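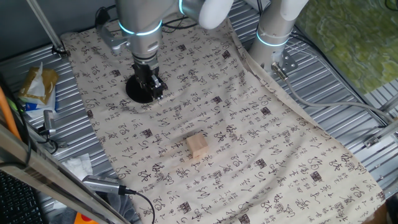 The Second Job Inside the First One

By Kayode Anozie
March 31, 2022

When a company automates a bench task, the budget lists the arms, the grippers, the mounting hardware and the integration hours. It seldom lists the work that moves to the people already standing there. I have spent most of my career on the integration side, and I think this is the largest error in how we price automation.

Take the most basic unit of the work, which is moving a small part from one known place to another. A wooden block on a printed cloth will do for a test piece. A person handed that block would not call it a task. For a two-arm cell it is a sequence: locate, approach, align, close, lift, transfer, release. Each step has a tolerance, and each tolerance has to be checked by someone who knows what a bad result looks like.

At Rormont, where I consulted on a kitting line, that someone was the bench operator. Before the change, an operator packed small fittings by hand and was measured on trays per shift. Afterward, the same operator set out parts, watched cycles, cleared faults and recorded the cause of each one. The job title stayed the same. So did the pay grade.
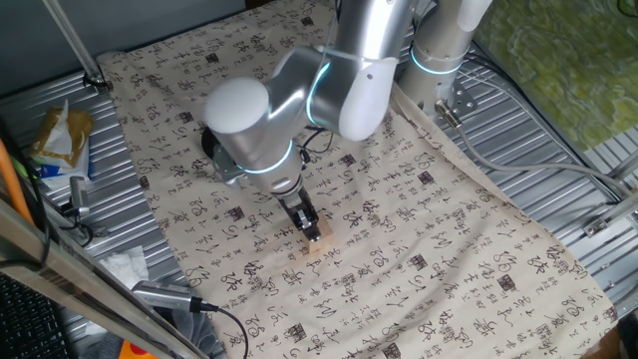

Management described the new role as lighter, and in physical terms that was correct. Reaching and lifting went down. Attention did not. An operator who packs by hand can let the mind drift for a minute without much harm, and the hands carry on. An operator who watches a gripper close on a part has to be present at the moment it closes, then at the next one, for the full shift. We logged 620 cycles in one shift during acceptance testing, and the operator on that cell was expected to have seen all of them.

Fabric makes the point well. A cloth surface wrinkles. A fold changes the height of a part by a few millimeters and tilts its top face. Heavy print behind a pale object can confuse a vision system that handled a plain background without trouble. Operators at Rormont learned these effects within days and began smoothing the liner in the trays before each run. That step was in no procedure. When I asked for it to be written down, the first question I got was whether it would add to the cycle time. It took 10 seconds per tray and had been in the cycle time all along.

I count this as skilled work. It requires a model of the machine's behavior, a sense of which deviations matter, and the judgment to stop a run that has not yet failed. Under most job evaluation schemes it scores as "monitoring," which sits near the bottom of the scale, below the manual dexterity it replaced.

Brallard handled the same transition differently. Fault clearing was made a graded task with its own training hours, and operators had the authority to halt a cell without a supervisor's sign-off. The plant also limited continuous watching to 50 minutes before rotation to another station. The limit cost them some throughput, and their production manager argued against it until May, when the first quarter of fault records had been reviewed and the logs turned out to be good enough to fix a recurring alignment problem.
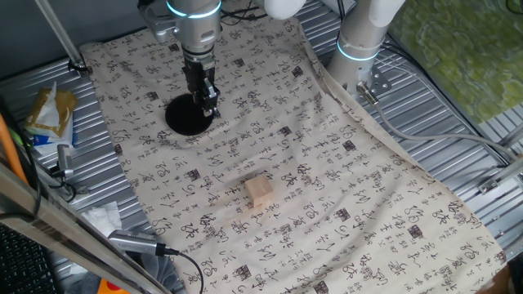

The usual objection is that all of this is temporary. As the software improves, the operator's attention will be needed less, so there is no sense in building a pay structure around it. I heard this at Lauritsen in nearly those words. The difficulty is that a cell which runs well gets assigned harder parts. The easy ones stop generating faults, the product mix shifts, and the operator is again dealing with the cases the system does not handle. I have not yet seen a site where that stopped.

There is also a question of who owns the knowledge. Fault notes written by operators are used to tune grip force, approach height and lighting. Gukier, which supplied the control package on two of my projects, received those notes as part of a support contract. The operators who wrote them received nothing for it and in most cases had not been told where the notes went. I do not think that is improper under the contracts as signed. I do think the contracts should be different.

I would ask for 3 changes before any site signs a purchase order. Put the operator's watching, preparation and logging time in the cost model as labor. Re-evaluate the job grade after the cell is running, with operators in the room. State in writing what happens to the fault records and who benefits from them.

The cost model will look worse with those lines included, and a few marginal projects will not go ahead. I have worked on two that should not have.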